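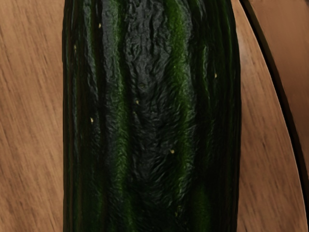

Jafarzadeh m'a répondu que si j'arrosais tous les soirs, j'allais surtout nourrir les limaces. Bon, c'était noté dans mon carnet dès septembre, et j'aurais mieux fait de le relire plus tôt !

Accueil | Projets | Potager | Rapports | Contact

Mon projet portait sur l'arrosage d'un petit potager d'école (celui de Wikwood, derrière la cantine). J'avais 9 bacs, un programmateur Voro prêté par le lycée et 700 litres d'eau de pluie en cuve. Je voulais savoir si on pouvait tenir 15 jours sans toucher au robinet. Sur le papier ça passait large, dans la vraie vie j'ai vidé la cuve bien avant, parce qu'un tuyau fuyait sous le bac du fond et que je cherchais la panne dans le programmateur... 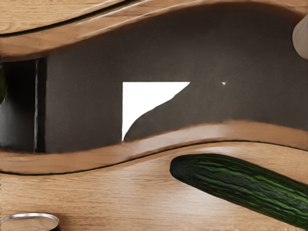
Ce que j'ai changé

J'ai refait les raccords, puis j'ai paillé deux bacs avec de la tonte séchée. La terre y restait fraîche sous les doigts le lendemain midi, alors que les autres faisaient déjà des croûtes. J'ai aussi passé l'arrosage au matin, et là j'avoue que j'étais assez fière de moi :)
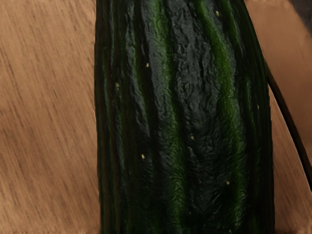

Fig. 3 : concombre, détail de la peau.

Pour la suite, je voudrais des mesures d'humidité dans chaque bac, et une deuxième cuve si le budget le permet.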